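Boards > Home & Storage > Baskets and boxes
2 min read

wickerish
Got this from Menero, 28 quid. Want it for the desk, empties and scrap paper. Label says seagrass but I'm not convinced. Anyone know?
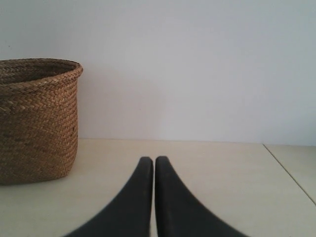

rim's a rolled braid, herringbone below

tuncay_y
Looks like rush to me. Seagrass smells of hay, give it a sniff.

wickerish
Smells of nothing. Wider at the top than the botom btw, round mouth going down to a squarish base.
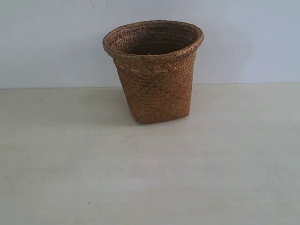 Stands up fine on its own anyway. Bit paler under the rim – sun in the shop window maybe?

gokce_h
Not rush. I'd say rattan. And don't put bottles in it without a liner, the dregs get in the weave and it goes mouldy.

wickerish
Only water bottles, 550ml ones. Caps off.

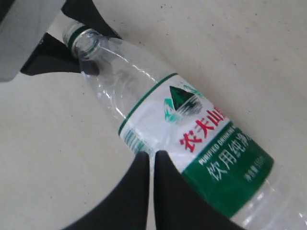 I squash them first so should get 5 in, easy. Not buying a liner for that.

gokce_h
Your basket. Mine went black inside by October.

tuncay_y
Disagree, mine's had no liner for years. Just tip it out and leave it to air.

wickerish
Will do that then
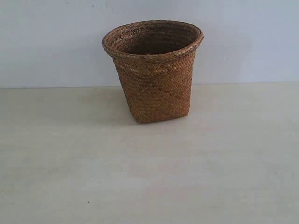 and wipe the rim now and again. Still want to know what its made of tho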